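**Wednesday, a little after 4 pm. Bench and backdrop**

Writing this down while the kettle is going, because I know myself, and by Friday I'll have forgotten which cloth we kept and why. Most of today went on the table and what goes behind it, and I think it was a good day's work even if there isn't much to show for it.

The black top is staying. I had my doubts in July, when we were still thinking about the pale gray one from the Breton order, but every crumb of lint I could find to complain about on the black comes off with one pass of the sticky roller, and I find it so much easier on the eyes through a long afternoon. I wiped it down twice this morning, once with plain water and once with the Millico cleaner, and the second wipe left streaks that I then had to buff out by hand (so, plain water from now on, please, and the soft cloth from the top drawer).

The green cloth took longer. We have two lengths of it, both from Bromthorpe, and the shorter one is 240 cm, which sounds like plenty until you've let it hang over the rail and clipped it at both ends. I used the longer piece, 410 cm, and let the extra gather off to the side where it's out of everyone's way. I did try to get it smooth, I promise! I went over it with the steamer before lunch and it looked lovely on the ironing board, and then of course I folded it over my arm to carry it across the room.

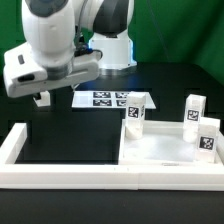
I'm not going to chase the creases any further this week. The color is even enough from end to end, and soft folds have never given us any trouble that I can remember. The diagonal one bothers me more, but only because I know it's there, and I suspect a night of hanging will do more for it than I can with the steamer. If anyone is in before me tomorrow and feels like giving the bottom hem a gentle tug, go right ahead.

The marker sheet is down flat on the table, the one with four squares, two by two. I printed it on the heavier stock this time, after the last one curled up at the corners like a stale sandwich. One thing to watch is what gets stood in front of it. With the translucent block out, the right-hand pair of squares is partly hidden, and it's easy to forget that because you can half persuade yourself you're seeing straight through. I'd like to try the sheet a hand's width further left and see if we like it better there.

Spares of the sheet are in the flat file under job number 1558, along with the old curled one, which I kept for measuring against. The Mitsotakis-Vlachou folder has moved one drawer down to make room.

Still to do:

- find the missing clip for the rail (I've been using a clothespin, and it does hold)
- refill the roller, nearly out of sheets
- ask Bromthorpe if they still carry this green, before we need more of it
- label the cleaner so it stays off the black top

Kettle's boiled. Lights off at the wall switch tonight, please, the lamp switch is sticking again.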